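How to Score a Club Cricket Match

Scoring looks harder than it is. If you can follow an over and write small, you can keep the book for a Friday evening game. The notes below are for 20-over matches at Killilico, where each side bats once.

Before the toss

Get both team lists in writing, with full names. Last September we had two players down as "D. Howlader" and had to sort it out afterward. Rule off the bowling page and sharpen two pencils.

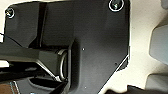
Marking each ball

Put a dot for no run, a number for runs off the bat, and a W for a wicket. Every ball goes in three places: the batter's line, the bowler's box and the running total. Do them in that order every time.

Signal back to the umpire before you write anything – a raised hand is enough.

Wides and no-balls

These don't count toward the over, so an over can run to 8 deliveries or more. Wides go against the bowler and into extras, never to the batter. 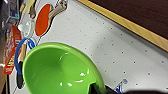
Reading time: 2 min

Checking the book

At the end of each over, call the total to the other scorer. Tharushi Fakir and I do this out loud, score first and then wickets: "28 for 2." If the totals differ, fix it before the next over gets going.

At the close, add up the batters' runs and the extras. The sum should match the running total. Both scorers then sign the page.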